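3. 給水と初回のすすぎ

本章では、卓上型浄水ポット Stiltell の給水、カートリッジの取り付け、および初回のすすぎの手順を示す。開梱と付属品の確認(第2章)を済ませてから作業を始めること。

3.1 設置場所

本体は水平で安定した台の上に置く。満水時の水量は2,000 mlとなるため、棚板の耐荷重を確認する。直射日光の当たる場所、コンロの近く、および冷蔵庫の吹き出し口の正面は避ける。

注意:傾いた面に置くと、上部タンクの水がカートリッジを通らずに注ぎ口側へあふれることがある。

3.2 カートリッジの取り付け

1. 手を洗い、カートリッジを袋から取り出す。上面の通水孔には触れない。
2. 清潔な容器に水道水を張り、カートリッジを5分間浸す。
3. 水中で軽く振り、内部の空気を抜く。気泡が出なくなるまで繰り返す。
4. 上部タンク底面の受け口に、カートリッジの溝を合わせて差し込む。
5. 止まるまで押し下げる。持ち上げて抜ける場合は溝の位置がずれている。手順4に戻る。

注記:交換用カートリッジは Prolport 型のみ適合する。旧型の Illow 用は外径が異なり、受け口との間に隙間が生じる。

3.3 初回のすすぎ

1. ふたを外し、上部タンクの上限線まで水道水を入れる。
2. ろ過が終わるまで待つ。水温が低い時期は時間が長くなる。
3. 下部タンクの水をすべて捨てる。
4. 手順1から3を、合計3回行う。

1回目の水には活性炭の微粉が混じり、灰色に見えることがある。微粉は無害だが、飲用にはせず、植木の水やりなどに用いる。
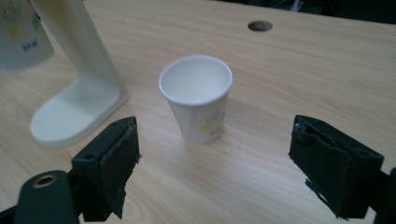 すすぎの終了後、飲用に移る前に水の状態を確認する。注ぎ口を傾けて少量を捨て、続けて確認用の容器に水を受ける。黒い微粉は色の濃い器や柄の多い器では見落としやすい。写真の紙コップのように内側が白く無地のものであれば、底に沈んだ粒を見分けやすい。外側の柄は確認に影響しない。注いだ後は1分以上静置し、明るい場所で真上から底を見る。粒が残る場合はすすぎを1回追加し、再度確認する。5回すすいでも粒が出るときは、カートリッジの破損が考えられるため使用を中止する。

3.4 日常の給水

1. 水道水のみを使用する。井戸水、湯、炭酸水は入れない。
2. 上限線を超えて給水しない。
3. ろ過が終わってから注ぐ。途中で傾けると、未ろ過の水が混入する。
4. ろ過した水は当日中に使い切る。

警告:35℃を超える水を入れないこと。カートリッジの樹脂部が変形し、ろ過性能が失われる。

注記:8時間以上使用しなかった場合は、下部タンクの水を捨て、新たに給水する。長期間使用しないときはカートリッジを外し、タンクを乾燥させて保管する。外したカートリッジは再使用しない。

3.5 交換時期表示の設定

1. ふた上面のボタンを、表示が点滅するまで押し続ける。
2. ボタンを離す。表示が満量に戻れば設定は完了である。
3. 表示が戻らない場合は、電池の向きを確認する。

表示はふたの開閉回数をもとに算出しており、水質は測定していない。ろ過に要する時間が著しく長くなったとき、または水に臭いを感じたときは、表示にかかわらず交換する。

3.6 ろ過が遅い場合

カートリッジ内に空気が残っていることが多い。上部タンクを空にしてカートリッジを抜き、3.2の手順2からやり直す。改善しない場合は、ふたの通気孔のふさがりを点検する。通気孔の清掃には乾いた柔らかいブラシを用い、針や金属線は使用しない。

部品の形状と寸法は第6章、問い合わせ先は巻末を参照のこと。

本章改訂:9月
技術内容:Vivek Pathak
編集:Birdie Thibodeaux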